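Cuesta Home Forums > Laundry and Fabric Care > Washing

Thread: Blue T-shirts going gray after a few months

mon_iglesias
Posted 7:40 pm

My blue T-shirts all end up the same dull gray-blue within a few months. They are plain cotton, washed once a week with everything else that isn't white. I use Dosdale powder, one full scoop, and I wash at 40 because that is what the label says. The water here is hard. I have read that vinegar in the rinse fixes this and I have also read that it does nothing. Before I buy more shirts I would like to know which it is.
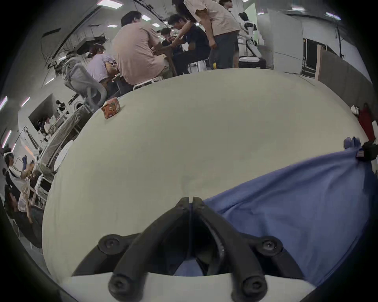
Consuelo Cantero: Vinegar won't bring dye back. If the color has gone out of the cotton it is gone. What it can do is dissolve some mineral film, and that film makes dark colors look gray. Try one shirt first. If it looks better after a soak, you had film. If it looks the same, you had fading.

wringer401
Posted 8:05 pm

I disagree about the vinegar. I used it for a year and the door seal on my washer got sticky. Citric acid works on the same film and doesn't smell. I would also stop using a full scoop of powder. Most people use too much and it doesn't all rinse out.

mon_iglesias
Posted 8:22 pm

The box says a full scoop for hard water, so that is what I have been doing. I can try less. The other thing I should have said is that I dry on a line in full sun. There is no shade in the yard until late afternoon. My navy things are newer and still look fine, but they get the same treatment, so I expect they will go the same way.

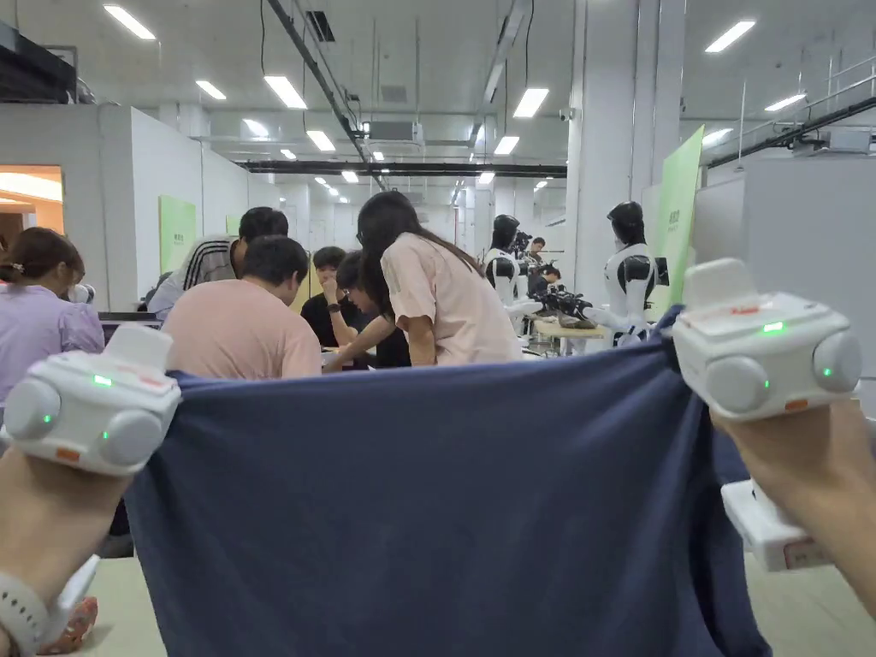

I turn the shirts inside out for the wash but I have been turning them right side out again to hang them. Maybe that is the mistake.

Consuelo Cantero
Posted 8:31 pm

Yes. Leave them inside out on the line. Sun on wet cotton does more to blue than the washer does. And go down to cold for anything that isn't really dirty. 40 on the label is the maximum, you don't have to use it.

pegbag
Posted 9:10 pm

Cold does not get sweat out of T-shirts. I tried it for 3 months and they smelled as soon as I put them on. I went back to warm and accepted the fading. A liquid for colors helps a little. I use the Namoner one. Powder often has bleach in it, so check the box.

wringer401
Posted 9:18 pm

Agree on checking the box. Disagree on cold, mine come out fine, but I don't overload the drum.

mon_iglesias
Posted 9:46 pm

Checked. The Dosdale does list an oxygen bleach. I didn't know that. So this is what I am going to do with the old shirts and then report back:

1. Soak one shirt overnight in citric acid and water, rinse twice, and compare it with the others once it is dry.

2. Lay it flat on the table indoors to look at the color, away from the yard light.
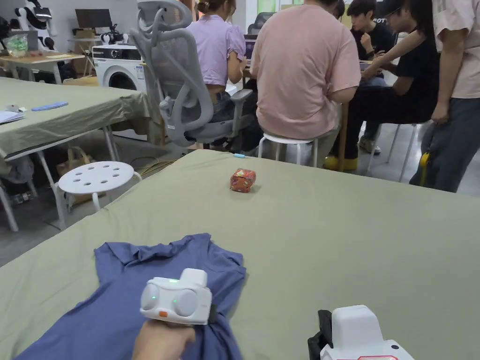

3. Switch everything blue to a color liquid, half the usual dose, and wash it separately from the towels.

4. Hang inside out, after 5 pm when the fence shades the line.

If that does nothing I will try the Wavard dye, which the hardware store has in navy.

pegbag
Posted 9:58 pm

Dye takes fine on cotton but the stitching is usually polyester and stays the old color. Check the seams before you spend money on it.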